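Selas e arreios > Comunidade > Dúvidas dos leitores

A cilha desliza para trás e a sela vai com ela

Tenho um cavalo cruzado de 11 anos, com barriga de quem nunca falhou uma refeição e um garrote que é mais uma sugestão. Comprei em August, perdão, em agosto, uma cilha Sorel anatómica, com elásticos dos dois lados, porque na loja me garantiram que "assentava em tudo". Assenta, de facto. Assenta onde quer, que é um palmo atrás de onde a aperto.

Ao fim de 20 minutos de trabalho a sela já foi passear. Já experimentei apertar mais 2 furos (o cavalo deixou clara a sua opinião), trocar o suadouro por um da Cukham com antiderrapante e rezar. Antes de gastar mais 300 euros numa coisa qualquer com gel, pergunto: é a cilha, é a sela ou sou eu?

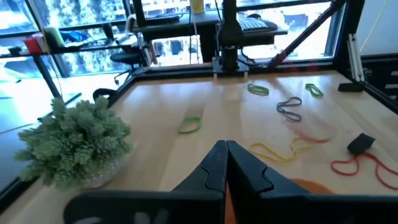
Respostas da comunidade

mariposa_do_picadeiro

Compre um peitoral. Eu tenho um da Bhuiyan e nunca mais pensei no assunto. O meu cavalo é um puro-sangue estreitinho, mas deve dar igual.

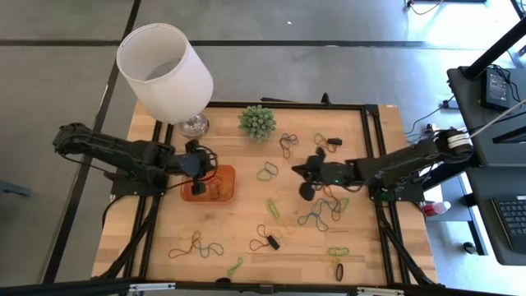
Wilfredo Samonte
Moderador, secção de arreios
22 de out. de 2023

Não dá igual, mas obrigado pela fé.

Vamos por partes. A cilha procura sempre o ponto mais estreito do tórax. Num cavalo redondo esse ponto costuma ficar mais à frente, e a sela é puxada para cima das espáduas. Se no seu desliza para trás, eu olhava primeiro para a sela: um arção apertado demais à frente é empurrado a cada passada, e a cilha limita-se a acompanhar o desastre.

Ponha a sela sem suadouro, sem apertar nada, e passe a mão esticada entre o painel e a espádua. Se a mão fica presa em cima e larga em baixo, o arção não serve. Veja também a que látegos está a prender. Muita gente usa o primeiro e o último por hábito herdado de quem lhe ensinou a montar, e em certos cavalos o último puxa a sela precisamente para onde não a queremos.

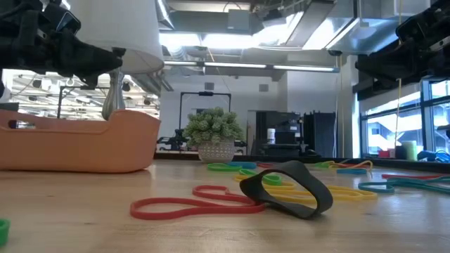
Quanto aos elásticos dos dois lados, são cómodos para quem aperta e traiçoeiros para quem confia neles: é fácil apertar de mais sem dar conta. Estique cada lado à mão e compare. Se um cede mais do que o outro, a cilha está cansada e não há furo que a salve. E deixe o gel na prateleira. Um suadouro mais grosso por cima de um arção apertado é calçar duas meias num sapato pequeno.

O peitoral fica para o fim, com a sela já vista por um seleiro. Antes disso, só passa a pressão para outro sítio.

flurent_e_feno

Tive o mesmo com uma sela Flurent. Era o arção. Paguei o ajuste, resmunguei uma semana e passou. Se ainda tem o talão da cilha, eu guardava-o.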